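September

Published by the Plorkow Workshop Readers' Page
Fiction

The Skekier Bench

The following account was entered in the workshop log at Plorkow and is reproduced with the consent of the members.

It had been agreed at the spring meeting that the Skekier bench should be reserved for automation until further notice. The members concerned had built the arm's mounting themselves, had written the greater part of its instructions, and had undertaken in writing to leave the drill press accessible to others. This last undertaking was observed on most days.

The purpose of the build was modest. The workshop had been left a quantity of old office computers, and it was proposed that the arm should learn to take them apart and put them together again. A member who had opposed the purchase of the arm asked what use there could be in putting them together again. The minutes record that the question was noted.

Work proceeded through the summer. The first set of instructions, known as Imhof, could find a screw but could not be persuaded to leave it. The second, Rarkero, was more courteous. It approached each part slowly, paused, and waited for a key to be pressed before closing its fingers. It was Rarkero that was in use on the Sunday to which this account refers.

The member on duty, who is also the writer, arrived at the workshop with the intention of staying for one hour. The heating was off. The attempt counter on the laptop stood at 307. It should be explained that the counter did not distinguish between a success and a failure, and that no one had thought to alter it. The writer considered altering it that morning and decided that it was too late to begin being accurate.

The task was the return of a hard drive to its cage. It is a simple task for a hand. The caddy must enter straight, and a person feels at once when it does not. Rarkero could feel a little, in the sense that a number rose on the screen, and the writer had spent 16 evenings learning what that number meant. When it climbed smoothly, the caddy was sliding. When it jumped, the caddy had caught on the metal, and the key was to be pressed again without delay.

The computer chosen had belonged to the writer's father. This had not been declared to the other members, there being no rule that required it. He had kept his accounts on it, and his letters to the water company, and a long history of the allotment which had reached its second chapter. The drive had been copied at home. There was no risk to its contents, and the writer had said so aloud before starting, to an empty workshop.
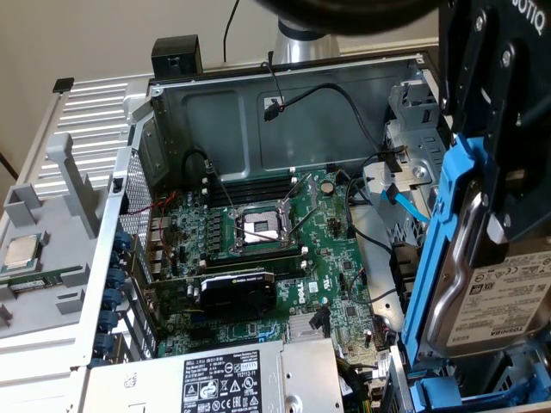
Issue 48

The arm had brought the caddy over the cage and lowered it part of the way when it paused for permission. The fan in the laptop ran for a while and then stopped. The blue plastic was held between the black fingers with more care than the writer had ever shown it. The processor had been out of its socket for days, and the machine was not in a state to run whatever the arm might do next, so that the whole matter was, in practical terms, of no consequence.

The writer did not press the key for some time.

The conditions of the bench state that the arm shall not be left holding an item unattended. The writer therefore remained. Tea was taken from a flask. It was recalled that the second chapter of the history dealt with the shed, and that the third, according to a note in the margin, would deal with the move to the new plot and the dispute over the gate. The writer had been present for that dispute and remembered it well enough.

At 2 o'clock the key was pressed. The number on the screen rose, and went on rising, without a jump. There was a small click from the cage.

The counter moved on by one. The writer opened the fingers, sent the arm back to its rest position, and entered the result in the log under the usual heading. In the column for remarks, where members commonly write "none", the writer put down what could be remembered about the gate. It ran over into the next two rows, and the member who had the bench on the following evening was obliged to start on a fresh page.

16 shares
2 comments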